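About Nakthorpe Governors' Support

We help school governors do the job they signed up for! Our office is two rooms above the library in Nakthorpe, and from there we look after governing boards at 19 schools, from tiny village primaries to Veres High with its 510 pupils.

Most new governors arrive keen and a bit lost. They get handed a thick folder, a login that doesn't work and a meeting date, and off they go. We run a starter evening every term (tea at 6.30pm, first session at 7) where you can ask what a delegated budget is without feeling daft. We love those evenings. The questions are brilliant and we nearly always overrun.

We also provide clerks. A good clerk gets the papers out in time, knows the rules on voting and writes minutes people can follow a year later. Our clerks cover around 50 meetings a term between them, and when one is ill another steps in.

Two schools, Fakulmont Primary and Zatmont Infants, came to us when they were thinking of sharing one board. It took 10 months of talking, with parents in the room for much of it, and the joint board now meets at each school in turn.

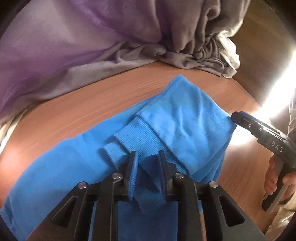
Parent governor elections are another big part of our work. We send out the nomination forms, check the ballot papers and do the count, and we're happy to talk to anyone who is wondering whether to stand. You don't need a background in teaching or finance, and you can sit in on a meeting first if your school agrees.

The office is open from 9am to 4pm in term time. Come up the side stairs and ring the bell, it's quite a loud one!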